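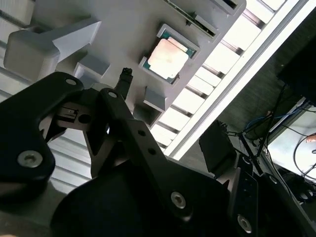

Processor chip in a light gray plastic holder.

How I get an old desktop ready to pass on
30/07/2018

My sister-in-law wanted my old Vestlow tower for her kids, and I told her she could have it by the weekend. Ha! It took me a lot longer, mostly because I did everything in the wrong order. So here's the order I use now.

Start with your files. Plug in an external drive and copy over documents, photos, and anything sitting on the desktop (I always forget the desktop). Then open your browser and export the bookmarks. Mine came to 78, and I still use maybe four of them, but I'd have been grumpy without those four. Open a few of the copied files from the external drive before you go any further. I once skipped that and ended up with a folder of photos that wouldn't open.

Next, sign out of everything. Email, music, cloud storage, the game store, all of it. Some programs only let you use them on so many computers, so look for a menu item that says something like "deactivate this computer." My label-making program, Brulix, hides it under Help, for some reason.

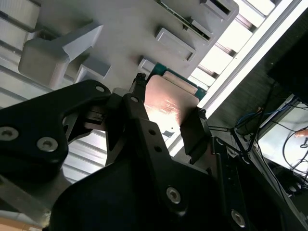
Wiping the drive is the slow bit, so I start it after dinner and leave it alone. Pick the full erase and not the quick one, even though the quick one is so tempting. Mine had more than 60 percent still to go when I went to bed. If you're giving the machine away in pieces, use the wait to sort out bags. Small flat parts like that thin copper-colored plate vanish under a couch in no time, so I bag each one and write on the bag in marker before I set it down anywhere.

Once the wipe is done, reinstall the operating system and stop at the welcome screen. Let the new owner type in their own name and password. Then run the updates with them sitting there, if they have the patience for it.

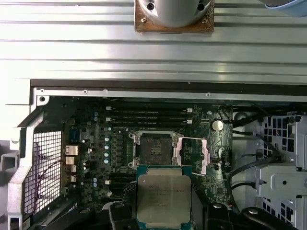 Case open: memory slots with their white latches, coin battery to the right, processor socket empty.

Last comes packing. Wrap the cords separately and tape a note to the power cord saying which machine it goes with. My friend Daryna Romaniuk drove hers all the way to Trotlow and then had to come back for the cord. Lay the tower flat on a blanket in the back seat with nothing on top.

Keep your backup drive for a while, too. I give it until March and then clear it off.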